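Hand-held gripper pair: left one drifts after the cube is refitted

Skornik
I look after a pair of hand-held grippers that we use for recording demonstrations for a small arm cell. After I took the marker cube off the left one to clean it, its track wanders by 30 mm whenever I turn my wrist. The right one behaves, which it never fails to remind me of. I've restarted everything, twice, with feeling. Is there a proper way to put the cube back, or do I just keep apologising to it?

Jodari
Have you tried recalibrating? Fixed mine.

Bakke
Recalibrating a cube that's on the wrong way round gets you a very precise wrong answer. Check which face points forward against the drawing, then do up the screws a little at a time. I had mine a quarter turn out for 2 weeks and blamed the window blinds.

Arvid Wikström
Bakke has it, but look at the cube faces too. Cleaning fluid lifts the print at the corners, and a tatty black square is as bad as none. Reprint on matt paper, never glossy. Then hold both grippers out in front of you over a plain bit of floor, finger pads forward, and compare the pair before you record anything. The white cubes sit right at the base, behind the pads, so it's easy to see whether one leans. If it does, slacken it off and start again. Mine has done 400 recordings since and only sulks in February. 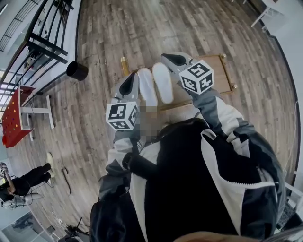
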